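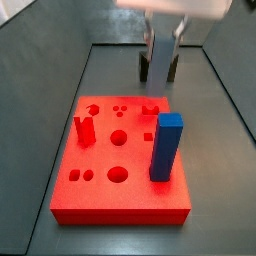
Section 5. Setting Out and Using the Foam Board

5.1 Before you start

The Vellus foam board has holes of several shapes, and the blocks have shapes of their own. Most of this section concerns the relationship between the two, which is simpler than many adults make it.

You will need the board, the blocks, and a flat table with nothing sticky on it. If the last thing on the table was toast, wipe it down and let it dry.

CAUTION: Foam is not food. It looks a little like food, particularly the red. Keep the board away from teething babies and from dogs of any age.

5.2 Placing the board

1. Lay the board flat, holes facing up. If you can't see any holes, turn it over.

2. Turn it so the crown-shaped hole is at the back right. The big oval will then be at the front, near the middle, and the three little round holes grouped in a triangle will be in the back row.

3. Push the board toward the middle of the table. It is light and will travel if leaned on, and small children lean on everything.

4. Press down on each corner. If one lifts, put the board under a heavy book for 20 minutes and try again. A cookbook does the job.

Note: The three little round holes belong together. Customers write to ask whether two of them are a manufacturing error, and they aren't.

5.3 Putting in a block

1. Pick one block and leave the others out of reach. Offering all of them at once is generous and leads to throwing.

2. Hold the block upright by its sides, near the top. Fingers wrapped around the bottom end will get to the hole first.

3. Bring it over the hole you have in mind and line up the edges before lowering. With square-sided blocks a small twist in either direction is usually enough.

4. Lower it straight down. When it meets the bottom, let go. It should stand by itself.

5. If it stops halfway, lift it clear and go back to step 3. Do not use the heel of your hand. Do not use a shoe.

Tall blocks stick up well above the board when they are in properly. The blue one in particular looks unfinished standing there. It's finished. Pushing harder only dents the foam.

The red block with the V-shaped notch goes in with the notch at the top. Being the same color as the board, it gets overlooked at cleanup time – run a hand over the surface before you decide a piece is missing and start moving the couch.

5.4 Order of play

There is no required order. Kohei Hosoda, who wrote the first edition of this guide, recommended beginning at the back row and working forward, so that standing blocks don't get knocked by a sleeve. He tested this on adults. Children begin wherever they like, and the board can take it.

For a first session, 10 minutes is plenty. Stop while it's still going well, if you can spot the moment.

5.5 Taking blocks out

1. Rest one hand flat on the board.

2. Pull the block straight up with the other hand. Rocking it side to side works faster and widens the hole a bit each time, until one day any block fits anywhere and the game is over.

CAUTION: Never lift the board by a standing block. It will hold just long enough to get over your foot.

5.6 Cleaning

Wipe with a damp cloth and a drop of dish soap. Dry the holes with a twisted corner of towel. The dishwasher is not suitable, including the top rack, including "just this once."

For storage, see Section 6.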